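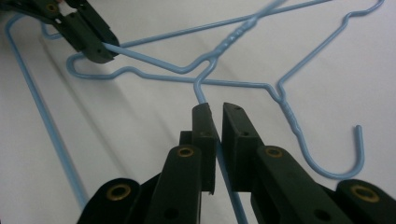
I've been drinking Plinberg kombucha for a month and I can't tell you whether it's done anything. The bottle says it "supports your inner balance", a phrase I have now read so often that it has stopped being English. I wrote to ask which balance, and how I'd know if mine was off. The answer came back in two days and was as easy to follow as a pair of wire coat hangers that have got hooked up in each other. Live cultures lead to organic acids, which lead to a happier gut, which leads back round to the live cultures. Pull on any bit of it and the rest comes too.

I should say I like the stuff. The ginger one is good, sharp and not too sweet, and it goes well with a cheese sandwich. If they sold it as a fizzy drink for people who are bored of lemonade I'd have nothing to write about. But it sits in the chilled cabinet at Humden next to the yoghurts, at nearly three times the price of the ginger beer two aisles over, and somebody has decided that the extra money is for my health.

So I looked at the label properly. Sugar is the third ingredient, after water and tea. Fine, you need sugar to brew it, and a fair bit gets eaten up along the way. How much is left depends on how long they leave it, and on whether they put juice in at the end to make it nice, as Plinberg do. Then there's the word "raw" in big letters and, in very small ones, "gently filtered". I asked about that as well. Gently filtered of what? I'm still waiting for that one.

My friend Zanele Tshabalala brews her own in a big jar on top of the fridge and thinks I'm being unfair. Her view is that the shop bottles are a bit of a swindle but the real thing is different, and she has felt better since she started. She also gave up her evening wine in the same week, in March, and took up walking to work. I mentioned this. She gave me a bottle of the plum to shut me up, and it was very nice, though it went off like a firework when I opened it and I was wiping down the cupboard doors until half past ten.

I did try reading up. The Ríos website (they do the tall bottles with the bird on) has a page called The Science. It has 800 words on it and not one link to a study. Mondville do a bit better and at least say how many grams of sugar are in a serving, until you notice that a serving is half a bottle. Who drinks half a bottle? It's flat by the next morning.

There may well be something in fermented food. People have been eating it for a very long time and I'm not daft enough to think a blog post settles it either way. I'd just like one of these firms to tell me what is in the bottle on the day I buy it — how much sugar, how many of these famous cultures are still alive — and leave my inner balance out of it.

I've got two of the ginger left. I'll drink them, obviously. After that I'm going back to ginger beer for a month to see if I fall over.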